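Miltum Dish Paste — 11 oz tub

Back in stock, new lid. Same stuff inside. Lemon, no dye, cuts grease and baked-on cheese. One scoop does a sinkful. Goes on a sponge or straight on the plate. 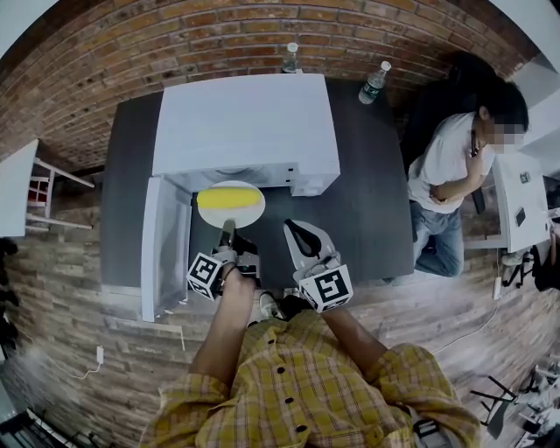 Ciltevcombe — December

New batch from Addo is in, nearly 100 tubs, won't last past the holidays. Last batch came out a bit runny, this one is thicker. Sold singly or in packs of 3. Refils next month, hopefully.
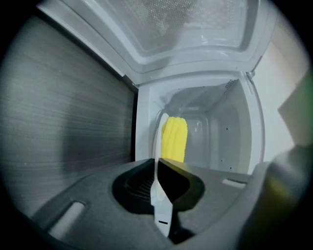 Paste keeps 2 years with the lid on. Dont freeze it. Fine on glass, enamel and most plastics — skip bare aluminum, it dulls. Also good on smooth white microwave walls, but go easy by the vent holes up top, damp cloth only. Wipe twice, leave the door open a while.

Ships from Bellus. Trade orders ask for Tane Hinds.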